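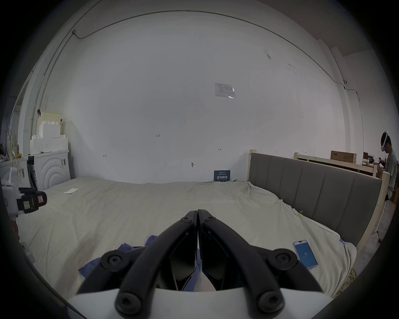

Customers who come to us through the Lombardi showroom mostly ask why a bed sheet has to be tested at all, if the thread count is printed on the packet.

The packet gives one figure. It says little about how a sheet sits on a real mattress or how it looks after a season of washing. Flundorau was set up to answer those two questions for makers and sellers of bed linen, and we still do very little else.

Search this site Enter keyword Go

What we do

We test flat sheets, fitted sheets and pillowcases on full-size beds. Small cut samples are cheaper to handle, but they crease differently from a whole sheet, and most complaints from buyers are about creasing, fit at the corners and colour. Each sheet is measured flat, put on the bed, left overnight and measured again the next morning. It then goes through the wash cycle named in the order and the steps are repeated.

Off-white and undyed fabrics make up most of our work. They show yellowing early, and they pick up colour from darker cloth in a mixed load – a fault we are asked about more than any other.

Beds and frames

Upholstered headboards matter more than people expect. A padded panel grips the edge of a sheet and drags it to one side, while a bare timber frame lets it slip. Our standard order covers both types. The Tuden method, which we wrote ourselves and revise each March, sets out how far the sheet is tucked, where it is clipped and how wrinkles are graded. Grades run from one to five. We don't give half grades.

Our records

The archive holds results for 1547 sheets. Of these, 341 were fitted and 766 were flat; the remainder were pillowcases and odd sizes logged under the old numbering. Reports are kept for the life of the product line.

Where we are

The office and test rooms are at Gadau. Deliveries are taken at the side door until 3 pm. Please label every parcel with the order number and the fibre content. The smallest order we accept is three sheets of the same size and colour, and the largest is 300 – bigger jobs are split into batches and reported separately.

Last updated: March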